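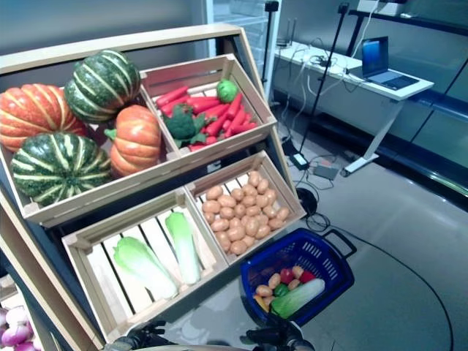
Cheuk-hei Tseng wrote on 28th December:

> The left hand squeezed far too hard again this afternoon. It went for the wide cabbage, got hold of the crate slat along with it, and then kept closing. I hit the stop. When I let the stop out and re-enabled, the left hand closed AGAIN before I had sent it anything at all. My fingers were maybe a foot away. I've shut the whole thing down and I'm not running Arum again until we know why.
>
> Grip limit in the task file is 40, same as always, I checked it twice. The right hand was fine the whole time, dropping potatoes in the basket like nothing was wrong. Could it be the cable again?

Hi Cheuk-hei, hi everyone,

First of all, great call shutting it down. And I have good news, because I sat down with the logs last night meaning to give them ten minutes and ended up staying until I had it (this is a really lovely bug, once you're sitting at a desk and your hands are nowhere near it).

The cable is fine. It's the restart order.

When the left hand loses its link to the Gustholm controller, even for a moment, the hand restarts by itself. It comes back with its own built-in grip limit, the full one, and it stays that way until somebody sends it a new number. We send the 40 exactly once, when the task loads. So after any little dropout the left hand is running at full strength, and the screen still happily shows 40, since the screen reads the task file and never asks the hand!

I went back through all the picks from this month. There are 332 in the log, and 83 of them happened after a left hand restart with no new limit sent. We got away with nearly all of those because potatoes and carrots are stiff little things and the fingers stop against them whatever the limit is. A plastic potato doesn't complain. The cabbages give a bit, so the hand goes on closing, and if a fingertip has slipped through the gap to the next slat, it has the crate too. I'd bet money that's what moved the stand last week when we all blamed the floor.

The part that worries me more is the second thing you saw. The stop button cuts power to the motors but the last command stays in the queue. On re-enable, the controller plays it. The last command was "close," so it closed. It did exactly what we told it to, 11 seconds late. The arms do NOT do this (I tried it with the stand pulled well back and nobody inside the tape, and they held still every time), only the hands.

So what I've changed so far:

The controller now sends the grip limit every time a hand reports in, and reads it back. If the number that comes back is different, the hand stays open and the run ends. I pulled the link on the left hand over and over yesterday and it came back at the right number each time.

The screen shows what the hand says, with the task file number next to it in gray.

The queue is emptied on stop. This one I have tested a little and would like somebody else to test a lot, please, because I wrote it and I'm fond of it.

What I haven't fixed is why the link drops in the first place. It's always the left, and it's mostly on the long reach down to the front crates. My guess is the connector at the wrist, and the people at Monti have offered to look at it if we send them the hand. I'd say yes. We can run right-handed for a while and I'd love to see how the cabbages go with one hand anyway!

Until the queue change has been checked by a second person:

- Nobody reaches into the crates or the basket while the hands have power. Restock with the main switch off.
- After a stop, step outside the tape before you re-enable.
- If you hear the little double click from a hand, that's a restart. End the run and write it down.

Bremstead folks, you have the same controller and I think the same version, so please look at yours before you next switch on. Search the log for "hello" from either hand after the task load line. If you find any, you have our problem. I can send you the patch tonight, it's tiny.

Cheuk-hei, thank you for writing down exactly what you did and in what order. The "before I had sent it anything" is what sent me to the queue, and I wouldn't have looked there otherwise.

Off to take the wrist apart.

Prev by date | Next by date | Thread index | Search | Log in

Comments (4)

benchside
We checked ours at Bremstead this morning. Plenty of hellos, both hands. Main switch is off and taped. Yes please to the patch.

m_okt
Does the readback slow down the start of a pick?

Cheuk-hei Tseng
Not that I can notice. I did the queue test all morning, stop in the middle of a close, stop in the middle of an open, stop twice quickly. Hand stayed still on re-enable in every one. I'd still like a third person to try stopping it during a restart, I couldn't get the timing right.

benchside
I'll have a go at that one once the patch is in.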